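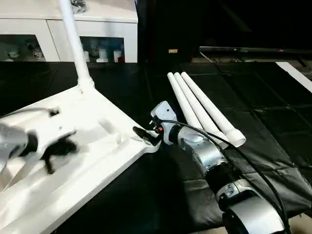
Evie Nuttall wrote:
Deposits scare off the good buyers too. I'd sooner lose an evening to a no-show than ask a stranger for money up front.

Demyd Derkach wrote:
How many evenings, though? I had 2 no-shows in February on the same shelf. Now I use Stasiv and take a small deposit on anything held overnight. The ones who complain were never going to come.
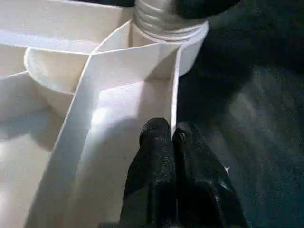
White divided tray, close up

Zoia Panasiuk wrote:
Depends on the price. For small stuff I don't hold at all - first one at the door gets it. I did take a deposit on a 700 dollar sofa and the buyer was fine with it.

Illia Palamarchuk wrote:
Disagree on first at the door. I drove across town for a lamp once and it was gone when I parked. If you give someone a time, keep it for them until that time.

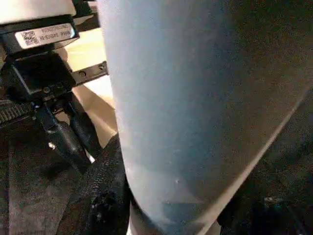

After that they get one message and I move on to the next name. Mandedik lets you keep a waiting list, so it takes a minute.

Zlata Derkach wrote:
I'm with Illia on keeping the time, but most of my no-shows stopped when I wrote better listings. People back out when they aren't sure what they're getting. With a plastic table, turn it over on its top with the legs up and show how they fit into the corners. Put the measurements in the first line. I still get flakes, just fewer.
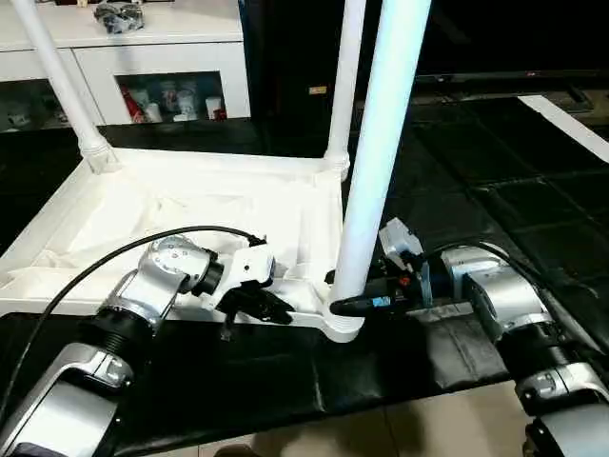 Evie Nuttall wrote:
Fair point about the listings, mine are usually one line. I'm still not asking for deposits. Legs up like that, you do get the ribbed part where they join the corners, so I'll try it with my patio table. Pickup by 9 or it goes to the next person.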